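Glass table, grey carpet, stripy tape

I've been threatening to write about the glass table for ages, so this Sunday, with a big mug of tea and the radio on, I'm finally doing it. It has become my favourite piece of furniture, which is odd for somebody who grew up thinking glass tables were for dentists' waiting rooms.

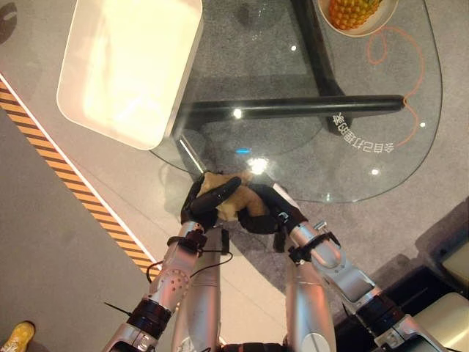
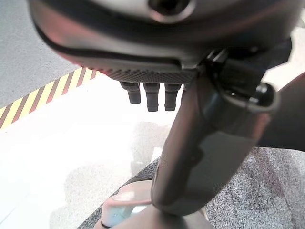
First photo: the clear glass table, with a soft tan bundle just below its near edge. Second: speckled grey carpet and a run of yellow and black tape.

So, the table. I found it in a closing-down sale at Hovitz, the furniture place out past the roundabout, and paid £74 for it. I'd gone in for a lamp! I walked past it three times and then went back and asked if they could hold it while I fetched the car. They could, until four o'clock. I was back by half past two, with a duvet to wrap it in and nowhere at all to put the duvet afterwards.

What I love most is that you can still see the floor. Every solid table I've had turned the room into two halves, the bit with the table and the bit you squeezed round. With clear glass the carpet just carries on underneath and the whole place feels bigger. It also means you can't hide anything. A box shoved under a wooden table is a box put away, as far as I'm concerned, but a box under a glass one is a box on show. I have become so much tidier, and slightly cross about it.

Cleaning it is easier than people tell you. I had a phase of buying sprays (the Tovora one in the green bottle smells lovely and leaves streaks you could write your name in) and I've gone back to warm water, a drop of vinegar and an old cotton cloth that's been through the wash so often it has given up shedding. Wipe it one way, then buff the other way with a dry one. Do the edges as well! Fingerprints gather along the edge, exactly where you put your hands when you stand up, and it's the edge that catches the light.

Soft things on glass, now – this is where I get properly keen. Anything plush, woolly or folded looks wonderful next to it. Hard and shiny against squashy and pale, I can't get enough of it. Tans and beiges especially, as they stop the glass and the grey looking chilly. I've got cloths, cushion covers, a couple of bears that have outlived their owners' interest, all in that biscuity sort of colour, and they get moved about constantly. A tan thing on a tan sofa disappears completely. Put it by the glass and you notice it.

They do want a bit of care. I shake everything outdoors before it goes back in its basket, and anything with stuffing gets a cool wash in a pillowcase and then a good long dry on the airer, turned over at bedtime. Two days is usually enough in August. In winter I allow seven and still find a damp ear.

The carpet is a grey one, speckled, and I'd choose it again tomorrow. Plain grey shows every crumb, but the fleck swallows the lot between one hoovering and the next. Mine came from Escobedo, off the end of a roll, and the man cutting it threw in a spare strip that I've used for patches, a doormat and the inside of a drawer.

And the tape! I do like hazard tape. I know it's meant for warehouses. But black and yellow stripes on a grey carpet look so cheerful, and a line on the floor is a brilliant way to keep a patch clear. Things drift, don't they? A bag gets dropped, then a pair of shoes, and by teatime you're stepping over a heap. With a line down, everybody keeps to their own side of it, me included, and I've never once had to say anything.

A tip if you're trying it on carpet: hoover first, press it down hard with the back of a spoon, and lift a corner after a week to check it isn't leaving gum behind. The cheap stuff curls. I've heard good things about Zerkalberg's cloth-backed tape, so that's on the list for when this roll runs out.

Next job is little clear pads for under the table legs. I've ordered a pack of 900 by mistake, so if you live nearby and need some, please come and get them.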